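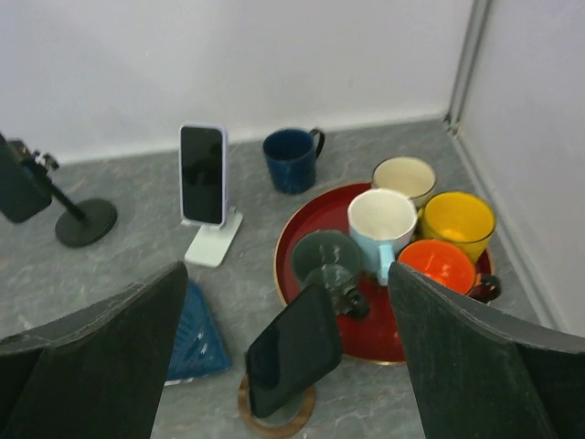

Every shared robot bench should have a reset sheet, and I have become the kind of person who brings this up at dinner. A reset sheet is one page that says where everything goes before the next run begins and who gets to say it's been done. That's all it is! You would think a group of people who can tune a wrist controller to a hair would have had one from day one, but most benches I've worked at ran on memory and goodwill. Take a counter set up for putting mugs on a tray. Five mugs on the red tray, the navy one still standing on the stone near the wall. Is that a run that's one mug short, or is that the starting layout for a different task? Ask two operators and you may well get two answers, both given with total confidence.

I love this problem. I love it because the fix costs a sheet of paper, and because the people who write safety rules for a living have mostly left it to us. The big documents cover speed limits, stop buttons, guarding, how close a person may stand. Good, I want all of those. They have very little to say about whether the mug with its handle facing the wall counts as the same task as the mug with its handle facing you. For a person it's the same mug. For a gripper with two broad fingers it can be a different morning's work.

At Bornik, where I spent the better part of two years, we kept a draft called the Ziltov rules, named after the bench it was taped to. It began as 4 lines. Start layout written down. End layout written down. One person calls the reset. Anything on the counter that isn't part of the task gets listed anyway. People argued with that last line more than the other three put together, and it's the one I'd keep if you made me throw out the rest.

Think about phones. A phone on a stand is tall, narrow, smooth and easily knocked, and if there are three of them sharing the counter with your mugs, the arm has to get past them whether or not your task sheet has ever heard of them. Write them in. Which stand, which way it faces, how far from the tray. A phone tilted forward in front of the tray covers part of what the wrist camera would like to see, and if somebody nudges it back a hand's width between runs you have changed the task without telling a soul. The policy that did fine all morning starts reaching oddly and everybody goes off to look at the code. I have gone off to look at the code. I looked at it for a whole afternoon once.

Then there are the fingers themselves. Worn, scuffed upper edges are normal on a gripper that gets used, and I don't want anyone swapping parts out of vanity. But how much wear is fine? Most places go by feel. My proposal is dull and I'm very fond of it: take a picture of the fingers every 80 runs, same spot, same light, and put it in the same folder as the logs. No threshold yet, because I don't think we know enough to set one. Just keep the pictures. When grasps on glossy mugs start slipping in November you'll have something to look back through besides each other's faces.

The usual objection is that all this tidiness teaches the robot to work only in tidy places. I take it seriously, and a friend at Dranen makes the case better than I can. Kitchens are messy, so let the data be messy. Fine, yes, please vary everything! Move the tray, turn the handles, bring in the ugly mug from the back of the cupboard. But write down that you moved it. Variety you recorded is something you can learn from later, and variety that crept in while someone was getting coffee is mostly a headache with a date on it.

What I'd ask of any group writing its own rules is that the person who resets the bench gets to hold the pen. The Ghorbani checklist, which did the rounds a while back, was plainly written by somebody who had never put the same six mugs back in the same six places before lunch. It ran to several pages and had no box for "handle direction." Ours had coffee on it and handle direction was the second box down.

Haris Satti
September 3, 2022

Home | Essays | Bench Notes | Archive | Contact

Search this site Enter keywords Go

3 comments

tallbench
We tried the one-person-calls-it rule and it cut our arguments way down. The new argument is who the one person is.

Mirela K.
Would you list the color of the tray too? Ours got swapped for a white one and the detections were a mess for days.

Haris Satti
Mirela, yes, color and finish both. A glossy tray and a matte one are two different trays as far as I'm concerned.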